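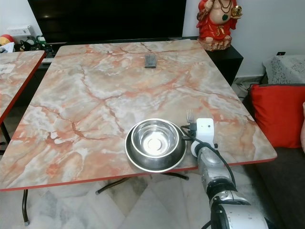 # Pourquoi l'inox ne rouille-t-il (presque) jamais ?

Prends une cuillère dans le tiroir de la cuisine. Elle est passée des centaines de fois sous l'eau, elle a touché de la soupe, du citron, de la sauce tomate... et elle brille encore ! Maintenant, pense à un vieux clou oublié dans le jardin pendant l'hiver. Il est devenu tout orange, il s'effrite, il tache les doigts. Pourtant, la cuillère et le clou sont faits surtout du même métal : le fer. Alors, quel est le secret de la cuillère ?

## D'abord, c'est quoi la rouille ?

Le fer adore l'oxygène, ce gaz que tu respires en ce moment même. Quand il y a de l'eau dans les parages, le fer et l'oxygène se combinent et forment une matière nouvelle, orange et poudreuse : la rouille. Le problème, c'est qu'elle est pleine de minuscules trous. L'air et l'eau passent au travers, attaquent le fer qui se trouve dessous, et ça continue, couche après couche. Avec beaucoup de temps, un clou entier peut y passer !

## Un bouclier invisible

Pour fabriquer l'acier inoxydable (on dit « inox » pour aller plus vite), on mélange le fer avec un autre métal, le chrome. Et le chrome a un talent formidable. Lui aussi se combine avec l'oxygène, mais il forme une peau très fine et bien serrée, sans petits trous. Elle est si mince qu'on ne la voit pas du tout - même avec une bonne loupe !

Le plus beau, c'est que ce bouclier se répare tout seul. Si tu rayes ta fourchette, le chrome mis à nu rencontre l'oxygène de l'air et la peau se reforme. Un peu comme quand tu t'écorches le genou, sauf qu'il n'y a pas besoin de pansement. 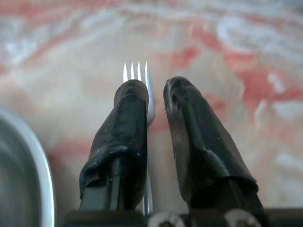 Sur certains couverts, on peut lire « 18/10 » au dos du manche. Ce n'est ni une date ni une note à l'école ! Le premier nombre indique la part de chrome : 18 grammes pour 100 grammes de métal. Le second indique celle du nickel, un troisième métal qui aide l'inox à bien résister et à garder son bel éclat.

## À toi de jouer !

Il te faut 2 verres d'eau, un petit clou en fer (sans revêtement brillant) et une cuillère en inox.

1. Ajoute une bonne pincée de sel dans chaque verre et remue.
2. Mets le clou dans le premier verre, la cuillère dans le second.
3. Attends 3 jours, en regardant chaque matin.

L'eau du clou va sûrement se colorer de orange. Et celle de la cuillère ? Dessine ce que tu vois dans ton carnet. Demande à un adulte de sortir le clou, puis lave-toi bien les mains.

## Et il ne rouille vraiment jamais ?

Presque jamais ! Le sel est son grand ennemi : s'il reste très longtemps sur le métal, il peut percer le bouclier par endroits, et de petits points bruns apparaissent. C'est pour cela que les bateaux utilisent des inox spéciaux, encore plus costauds face à la mer.

**Le mot à retenir : alliage.** C'est un mélange où il y a au moins un métal. L'inox en est un, le bronze des cloches aussi (du cuivre et de l'étain). Cherche d'autres alliages chez toi : une poignée de porte en laiton, une pièce de monnaie, une trompette peut-être !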